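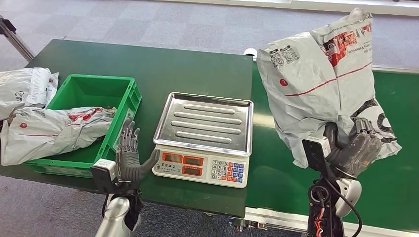

One reader of the first version of this page wrote in to say that a mailing bag isn't worth an article at all, being a plastic sack with glue on it, and that I should have stuck to boxes. Well, I've written a longer one!

Courier bag (also mailing bag, poly mailer, plastic mailer, and in my family just "the crinkly thing")

A courier bag is a lightweight plastic bag used for sending goods that don't need a rigid box. Clothes are the classic contents, along with bedding, soft toys, and anything else that can take a squeeze. Most are made of polyethylene film, sealed along the sides, with a flap at the top and a strip of adhesive under a peel-off liner. You drop the thing in, peel, fold, press, and that's your parcel (and if you've pressed it down crooked, too bad, because a good adhesive strip gives you one try).

Color and printing

White and gray are the colors I run into most, and plenty of bags are white on one face and gray on the other, or gray on the inside so you can't read the contents through the film. Red printing is popular with carriers and sellers because it shows up well on a pale bag, even when the whole thing is crumpled. I used to sort mine by color at home, which my sister thought was a cry for help.

Sizes

There's no single worldwide set of sizes, which drives me a little nuts. Makers usually give width first and then length, sometimes with the flap included and sometimes without, so two bags sold under the same numbers can turn out quite different on your kitchen table. Check whether the flap counts! I once bought a carton from Zekska without checking and ended up with bags that fit one folded T-shirt and no second one.

Weighing

Because a bag weighs so little, almost everything you pay for is the contents, and that's where the bench scale comes in. The usual parcel scale is a flat metal pan over a plastic housing, with a keypad and a display. Three readout windows is a common layout on the kind of scale that also works out prices: one for weight, one for unit price, one for the total. Shippers mostly care about the first one. Stainless steel is the favorite for the pan, as it wipes clean and doesn't mind a dropped parcel. Ridges pressed into the pan stiffen it.

Bags do cause one special problem on a scale, and it's that they flop. A big soft bag hanging over the side of the pan can rest on the table and give you a low reading, so you fold the loose ends in or set the bag in a tray and zero the scale first (the tare button, my favorite button on any machine).

Crates and belts

Between one stop and the next, bags tend to travel in open plastic crates. They slide around too much to stack nicely, and a crate keeps a slippery heap in one place. Ribs molded into the walls make the crate stiffer. Conveyor belts handle bags well enough as long as loose flaps and corners stay clear of the edges, where they like to get pinched.

The small depot at Jaltport, where I worked one busy season, put 2,674 parcels over its benches in our best week, and I would say the bags outnumbered the boxes by a mile. We got our supply from Catterall in cartons of 3,000, and moving one of those cartons was a job for two people.

Reuse and recycling

Some bags have two adhesive strips so the customer can send a return in the same bag. With the ordinary kind you can cut neatly along the top and tape it shut again, though you need to cover or remove the old label and barcode first. Curbside programs often won't take plastic film, while store drop-off bins for grocery bags sometimes will, if the bag is clean and dry and the paper label is cut off.

See also: bubble mailer, packing tape, parcel scale, Pikent (bag maker)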